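Open Day at Perkura: Questions I Keep Getting, With Answers

I went to the October open day and wrote a short, grumpy post about it. The same questions have been coming in since then, so they are collected on this page. 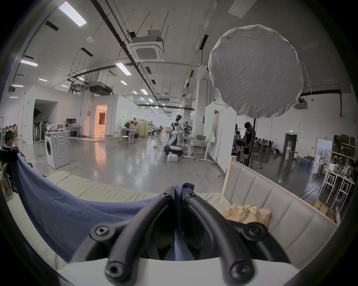
Is it worth the trip?

If you work with machines, yes. If you want to see a robot run a household, save your gas. Most of the day is people doing small jobs over and over, and a fair amount of standing and waiting.

Who runs it?

Perkura owns the space. Halima Nnaji gave the welcome talk and Erdal Kocabaş handled the floor tour. Sivum was listed as a partner on the flyer. I asked twice what Sivum does there and got two different answers.

Did the robots fold laundry by themselves?

Not while I was in the room. The cloth work I saw was done with a hand-held gripper: a person squeezes it, two curved fingers close on the fabric, and the recording is supposed to teach a robot later. I have no quarrel with the method. I do have one with a flyer that says "watch robots do your chores."

What about the humanoid?

There is one, white and black, on a wheeled base. Wheels are a sensible choice on a polished concrete floor. I would like to see it meet a rug. The talk described it as "home-ready" and I asked which home. Mr. Kocabaş laughed, to his credit, and said the phrase came from marketing.

How good are the numbers they gave?

Hard to say. The slide claimed 1100 recorded cloth grasps for the spring batch. When Ashton Maihi, who was sitting next to me, asked how many were usable, the answer was 507. That second figure should have been on the slide. Nobody would say what counts as usable – a clean pinch, a finished fold, or just a file that opens.

Can visitors try the gripper?

Yes, after 2 p.m., if you sign up at the door. I had a turn. Picking up one layer of fabric is harder than it looks, and I grabbed two layers more often than one.

Is it suitable for kids?

Older ones, maybe. There are cables on the floor and not much to touch before the afternoon.

Do I need a ticket?

Entry was free with registration. They capped it at 200 and it felt full by noon. Parking is bad.

Can I take pictures?

Phones were fine on the main floor. Ask before you film anyone at a desk.

Will you go again?

Probably. Saadet Aydoğan told me the next one will include a full, uncut run on the Belkadi shelf task, with failures left in. If that happens I will say so on this page, and I will be nicer about it. Until then, treat the flyer as a flyer.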